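Chapter 3
Cups, Tables and Other Plain Surfaces

Before we speak about filling, carrying or stacking, we must speak about the place where the work is done. In this book it is nearly always a table, and the object on it is nearly always a simple one. The student who cannot describe a simple object will have trouble later with the Pavari tray or the Ocampo rack, which have many parts.

We begin with the paper cup. It has a rolled rim, a wall and a base. The base is narrower than the rim, so the wall leans outwards as it goes up. This lean is called the taper. It lets one cup sit inside another, and it also makes the cup easier to tip over than a straight one.

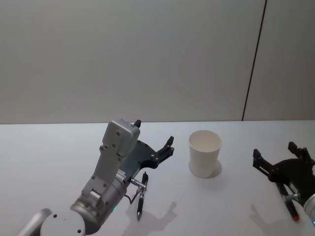 Jonatan Rustad objected, when he read the first version of this chapter, that the taper is given too much importance, and that the rim deserves the first place. Without the roll, he wrote, the cup bends as soon as it is picked up. I have kept my order, but section 3.2 is now longer than it was in October.

The second subject is the table. A white top is pleasant and looks clean, but a white cup on a white top has a weak outline, and the eye must use the shadow to find the base. On a dark top this difficulty is smaller. The wall behind matters too. If it is plain and light, little disturbs the eye, and a single seam between two panels can serve as an upright line to compare with, provided that it is truly upright from where you stand.
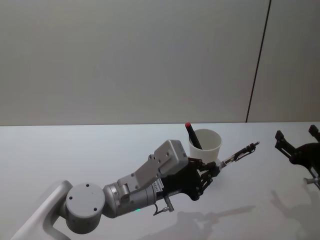 Why do we practise with an empty cup first? An empty cup is light and shows every careless touch, while a full one is heavier and hides the small mistakes until the liquid is spilt.

In the exercises we use two sizes, the Darik cup of 80 ml and the Kulska cup of 400 ml. Have both of them ready, together with a ruler, a soft pencil and a sheet of squared paper. Section 3.1 starts with the measuring of the rim.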